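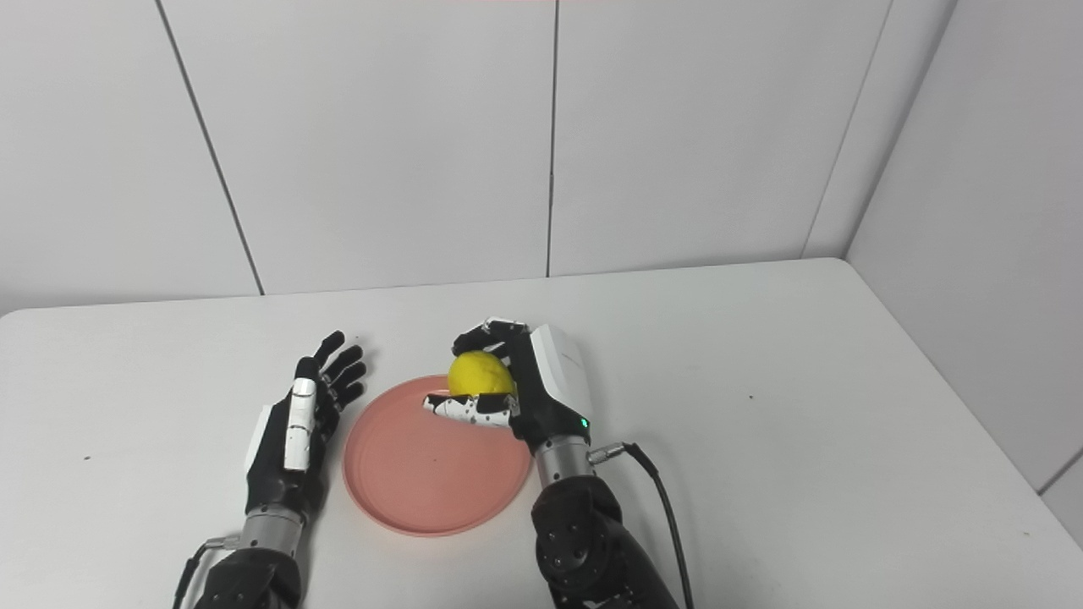 A reader of my last post wanted to know why on earth I'd book a lodge by email when the big booking sites will do it in four clicks, and could I please explain how it's done, step by step, for somebody who has only ever used an app. Fair question! I'd been meaning to write this one up for ages, so put the kettle on.

I've booked small lodges directly for most of our trips, and I've made nearly every mistake going. What follows is how I do it now, using our stay at Flamton as the running thread. Flamton is a little lodge above the lake at Skileten, with a handful of rooms, a veranda that gets the morning sun and a very good breakfast. We went in February and it was lovely, but the booking took a bit of doing.

Step 1: Find the lodge's own website

Start on the booking sites if you like, I do. They're great for getting a feel for an area and seeing which places keep cropping up. Once you've got two or three you fancy, search for each by name and look for the lodge's own page. Small places often have a slightly tired website with a phone number at the bottom and a contact form that may or may not work. Use the email address if there is one. Forms have a way of swallowing messages, and you're left with no copy of what you wrote.

Check that the address on the website matches the one on the map. There are two guesthouses near Skileten with very similar names and I spent a whole evening writing to the wrong one (they were very nice about it).

Step 2: Write a short, complete email

My first emails were far too long. I told people about our anniversary and my husband's knee and the flight times, and then forgot to say how many nights we wanted. These days I stick to this:

Arrival date and departure date, with the month written as a word
Number of adults, number of children and the children's ages
The sort of room you'd like, and whether you want twin beds or a double
Meals: breakfast only, half board or everything
How you're getting there, and whether you'd like to be picked up
Any food you can't eat

Write the month out. I once put the dates in numbers and got a kind reply offering me a room in completely the wrong season.

Send it to one lodge at a time if you're set on a favourite, or to all of them at once if you're not fussy. I usually do the second and then feel guilty about it.

Step 3: Wait, then nudge

Give it a few days. Small lodges often have one person doing the bookings as well as everything else, and the internet in the hills comes and goes. If you've heard nothing by the end of the week, reply to your own message with a single friendly line on top. If that gets you nowhere, ring. I hate ringing, but every time I've done it I've had the whole thing sorted before my tea went cold.

Step 4: Ask what the price covers

This is the bit where people come unstuck. A rate that looks cheaper than the booking site may leave out breakfast, local taxes or the transfer, and a rate that looks dearer may have the lot thrown in. Ask for the total for the whole stay, in one currency, with everything you've asked for included. Then ask which extras you'd pay for there — drinks, laundry, guided walks, that sort of thing.

Flamton's direct price came out 30 pounds under the website I'd been looking at, and it included afternoon tea, which I'd have paid for anyway. It isn't always like that. I've had lodges quote me more than the booking site did, and when I mentioned it politely they matched it. One didn't, so I booked that one through the site and had a perfectly good time.

Step 5: Get the cancellation terms in writing

Do this before you pay a penny. You want to know how late you can cancel, how much you get back, and whether you can move your dates. Ask about moving dates in particular, even if the terms don't mention it. Plenty of small places would sooner shift you to another week than send money back, and that may suit you both.

Flamton asked for 40 per cent as a deposit, with the rest on arrival, and would refund it up to 30 days before. I thought that was pretty reasonable. I'd be wary of anywhere that wants the full amount months ahead with no refund, however pretty the veranda.

Step 6: Pay the deposit safely

A card is best if they take one, through a proper payment page. Please don't put your card number in an email! If the lodge only takes bank transfers, ring the number on their website and check the account details out loud before you send anything. It feels a bit awkward, but they're used to it. Keep the receipt, and ask for a written confirmation with your dates, room and total on it.

Step 7: Sort out how you'll get there

The last stretch is often the hardest. From Skileten it's a rough track up to the lodge, and ordinary taxis won't always do it. We used a local car firm called Pillai, booked through the lodge, and the driver was waiting when our bus got in. Ask for the driver's number and give them yours.

I keep all my confirmations in Hultura, a trip planner I have on my phone, but I print them too. There was no signal at all for the last part of the drive, and the paper copy was what I handed over at the desk.

Step 8: Write again the week before

A quick hello, your arrival time, any change to the numbers. I do this every single time now. Our message to Flamton reached them just as they were doing the room list, and they moved us to a corner room with a better view (I'd asked about it way back in my first email and assumed it had been forgotten).

A few odds and ends

If you're travelling with children, check whether they count as half price or full price, and up to what age. It varies a lot.

Ask about heating and hot water if you're going up high. Some places only run the boiler morning and evening, and you'll want to plan your bath.

Take some small notes in the local currency for tips. We ended up with nothing but big ones and had to go begging for change at the bar.

And if you have a really nice stay, tell them you'd like to come back and ask whether they do a returning guest rate. Flamton does. I've already got my email half written, with the month spelt out.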